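Search this site
Go

Folding Tools at Pavliuk Laundry: Staff Questions

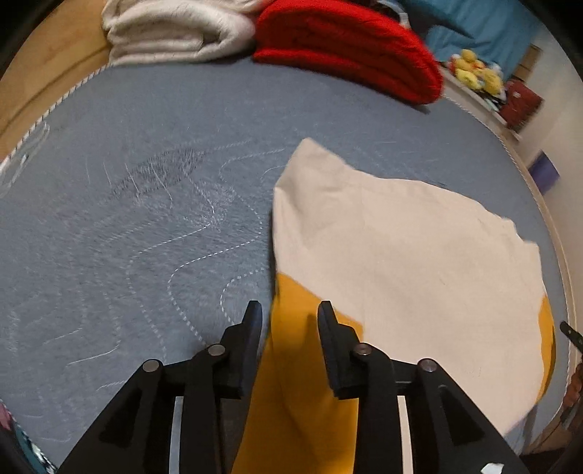 Cream and mustard cloth with the hand-held gripper open over its left edge.

Will the machine take my job?
No positions are removed before March. Two folders per shift will move to inspection.

Who teaches it?
Our own staff, with the hand grippers. Training takes 75 minutes — it is paid.

May I refuse?
Yes. Please tell Myroslav Kravchuk.

Comments (2)

Herine: Is inspection the same pay grade?

Dralcombe night shift: My wrist is tired after one hour. Can we have more breaks?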